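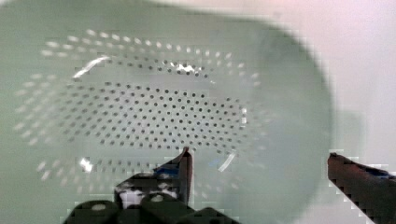
the green colander

Gindley Allotments & Kitchen board > Preserving > Salting cabbage: rinse or don't rinse?

marrowfat_moira
19 March 2024

Evening all. I've finally got round to making sauerkraut after years of saying I would, and I've come unstuck at the first hurdle. My late aunt's recipe card says to salt the shredded cabbage, leave it an hour, then rinse and drain before packing. The book I borrowed from the library says on no account rinse, you want every drop of that brine. I did half and half in the end, two jars each way, and the rinsed ones look a bit sorry for themselves. Which of them is right? I've got another 2,000 grams of white cabbage in the shed and I'd rather not waste it.

Zdzisław Sadowski

Good evening Moira, and welcome to a very old argument! In my family we never rinsed. You weigh the cabbage, you take 2 percent salt, you squeeze it with your hands until they ache and the water comes, and that water is the brine. If you rinse, you have no idea how much salt is left and the good bacteria have to guess. My mother used caraway and one grated carrot for each head, and my father complained about the carrot every winter of his life and ate it anyway.

For your 2,000 grams, that is 40 grams of salt. Plain salt, please, the sort with nothing added.

hettyb

I'm going to stick up for the aunt a little. Rinsing is right if you're making a quick pickle with vinegar, or a slaw you want to keep crisp. I wonder if the card started life as a piccalilli or a pickled red cabbage and got muddled when it was copied out? My gran's cards are full of that sort of thing, one has the method for chutney on the front and the oven temperature for a parkin on the back.

marrowfat_moira

Oh Hetty, I think you may have it. I went and looked and there's "spiced vinegar" crossed out at the bottom. I feel a bit daft now. Can the rinsed jars be saved, do you think, or is it the compost?

Tulledach_Tom

I'd save them. Tip the lot out, weigh it, salt it as if it were fresh and start again. Cabbage is forgiving stuff. I've been doing mine in a Stępień crock with the water channel round the lid - heavy as a paving slab, cost me more than I told my wife - and the only batch I ever lost was one I left by the boiler in June.

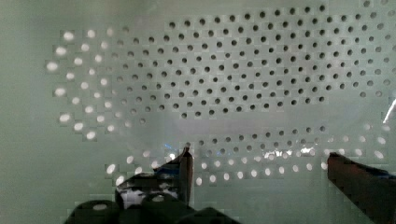

hettyb: I wouldn't, Tom, sorry. If it's had a few days with hardly any salt on it you don't know what's moved in, and a cabbage costs next to nothing. I'd cook the rinsed ones tonight with an apple and some bacon if they still smell sweet, and bin them if there's any doubt at all.

Zdzisław Sadowski

How many days has it been, Moira? If it was this afternoon I am with Tom. If it was last week I am with Hetty.

marrowfat_moira

This afternoon! They've only been in the jars since around 5.

Tulledach_Tom

Well then, crack on. I'll give Hetty the point about leaving it longer, though I still say she's too quick with the bin.

hettyb

Guilty. Let us know how they come out, and do put a plate under the jars, they'll bubble over.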